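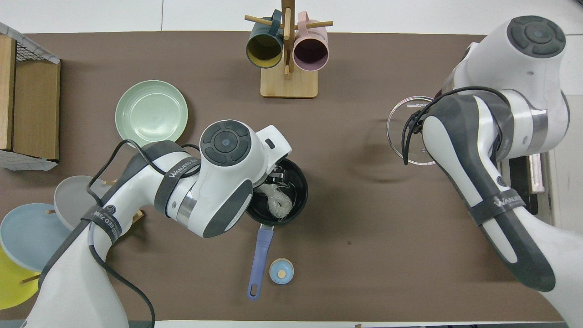

Purnesine high-speed door: review after six months

We run a small packaging unit with one loading bay, and until January the bay had a manual roller shutter that stayed up most of the working day. The heating bill was poor and the birds got in. We replaced it with a Purnesine fabric door, the 3,000 mm wide version, supplied and fitted by Tarkano. The counter on the control box read 2,911 cycles when I sat down to write this.

Fitting took one long day. The old shutter had to come out first, and the left-hand upright needed packing because our wall is not straight. Tarkano had allowed for this in the quote, so there was no extra to pay. The electrician came separately and we arranged him ourselves. Check this before you order, as the brochure gives the impression that everything is included.

The door opens quickly enough that the forklift driver hardly has to slow down. Closing is slower, and the delay can be set from the panel. We started at 6 seconds and left it there. The curtain is heavy PVC with a clear strip across it at eye level. The strip has scratched a little but you can still see through it. When a pallet caught the bottom edge in the spring, the curtain came out of its guides as it is meant to, and went back in by itself on the next opening.

Noise is moderate. There is a thump at the top of each cycle which you can hear in the office. The side seals keep the draught out well, but the bottom seal leaves a gap at one end where our floor dips, and rain comes in there when the wind is behind it. A taller seal is available at extra cost. We have not bought one.

The manual is poor. The fault codes are in a table on the last page, and two of the codes we have seen were missing from it. Tarkano answered the phone both times.

We also had a price from Opoku for a similar door. It was 600 pounds cheaper but did not include the first service.

I would buy the Purnesine again for an inside bay or a sheltered outside one. On an exposed wall I would want the taller seal from the start.

Comments 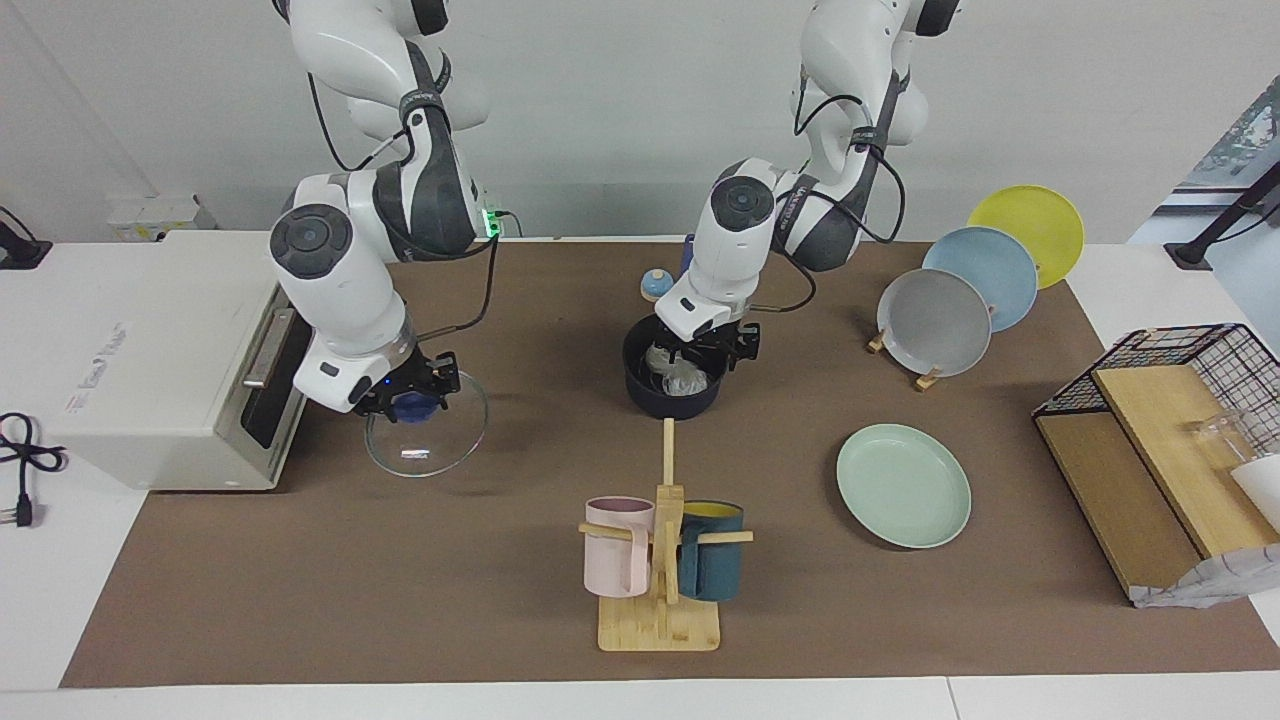

Uko: We have the same door on a west-facing bay and did pay for the taller seal. It stopped the rain, but it drags on the floor and ours is already worn at one corner. Ask for the price of a spare when you order. The thump at the top was much less after the engineer changed the slow-down setting at the first service.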